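As máquinas já fazem as tarefas de casa? (resposta curta: mais ou menos)

Prometi este texto em março. Pois. Ficou na gaveta, fui mudando de ideias, agora sai à pressa antes do jantar.

A pergunta que me fazem sempre, família incluída: quando é que há um robô que arrume a cozinha. E eu respondo sempre com outra pergunta, arrumar o quê exatamente? Porque aspirar o chão já se faz há anos. Lavar a loiça também, se formos justos, a máquina da loiça é um robô sem pernas e ninguém lhe bate palmas. O problema é o resto. O que está entre a mesa e a máquina. Pegar, virar, pousar, enrolar, abrir a porta do armário que emperra.

Cabos, por exemplo. Detesto cabos. Um carregador pousado numa bancada é uma coisa que qualquer criança de seis anos apanha sem pensar, e para uma garra é um pesadelo: a parte dura é fácil, a parte mole vai para onde quer. O fio prende, enrola-se, passa por baixo de outra coisa. Nenhum programa que eu tenha visto lida bem com isso à primeira. À terceira, às vezes.

Na Veltiten diziam-me no ano passado que dobrar toalhas estava resolvido. Fui ver. Estava resolvido para aquelas toalhas, daquela cor, naquela mesa. Trouxe uma toalha minha, mais grossa, e foram 36 minutos a ver a garra beliscar o ar. Não digo isto por maldade, o pessoal é bom e o café também. Mas resolvido é outra coisa.

O caminho que me parece mais sério neste momento é o mais aborrecido: gente a fazer a tarefa com as garras na mão, muitas vezes, em sítios diferentes, e a máquina a aprender com isso. Sem braço robótico nenhum no meio. As mãos são humanas, os dedos não. Quem faz isto meia hora percebe logo a quantidade de coisas que a mão resolve sozinha. O polegar, meu deus. O polegar faz tudo. 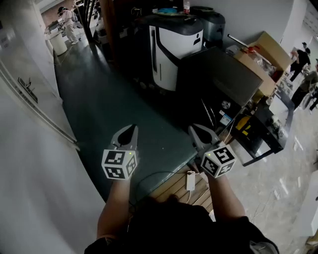 Rhun Gronow
Técnico de automação, escreve aqui quando pode

As garras abertas mesmo por cima da bancada, o carregador branco com o fio, outro cabo escuro a atravessar-se. É isto o trabalho. Os cubos com os quadrados a preto e branco servem para a câmara saber onde está cada garra, o resto é paciência. E bancada cheia de tralha à volta, como em qualquer oficina ou cozinha que se preze, que é precisamente onde estas coisas têm de funcionar. Numa mesa limpa tudo corre bem.

Agora chão de fábrica. Aí a história é outra e acho que muita gente mistura. Na Ikholm há uma célula que encaixa a mesma peça 400 vezes por turno e não falha quase nunca, trabalha melhor do que eu, sem discussão. Mas mudem a caixa onde vêm as peças. Só a caixa. Parou tudo, foram chamar a Sioned James, que é a única que sabe mexer naquilo, e ela estava em Vondville. Uma tarde inteira por causa de uma caixa de cartão mais alta.

Perguntei-lhe depois o que é que ela punha uma máquina a fazer em casa, se pudesse escolher. Disse: «tirar a roupa molhada da máquina e mais nada, o estender faço eu». Achei uma resposta muito boa. Tarefa curta, sítio fixo, chata como tudo. Eu escolhia o lixo. Ou os lençóis de elástico, mas isso é pedir demais, nem eu os sei dobrar.

Contas por alto da minha parte: das tarefas que fiz cá em casa esta semana, as que uma máquina de hoje fazia sozinha e sem eu ir atrás são o aspirar e a loiça (já lavada por máquina, portanto nem conta). As que fazia com supervisão: apanhar brinquedos grandes, pôr meias num cesto, talvez limpar a mesa se não houver copos. As que não fazia: tudo o que tem fio, saco de plástico, tampa de rosca teimosa ou gato.

E o tempo, claro. Uma demonstração que vi do projeto Eynon levou 300 segundos a arrumar uma prateleira. Bonito de ver, arrumou mesmo. Eu levo 60 e ainda refilo pelo meio. Se ninguém estiver à espera não faz mal ser lento, de noite por exemplo, mas alguém quer aquilo a bater tachos às três da manhã? Eu nao.

Portanto ainda não. Para casa ainda não, para oficina depende muito da peça e da caixa. Volto a isto quando tiver a segunda parte, a das gavetas, que já tenho meia escrita. As gavetas são piores do que os cabos. Quem tiver exemplos de coisas que correram mal que me mande, leio tudo, respodo devagar.

Textos relacionados
A toalha grossa, parte 1
Porque é que a máquina da loiça também é um robô
Uma tarde parada por uma caixa
Luvas, dedos e ventosas: notas soltas

Contacto | © Rhun Gronow | Voltar ao topo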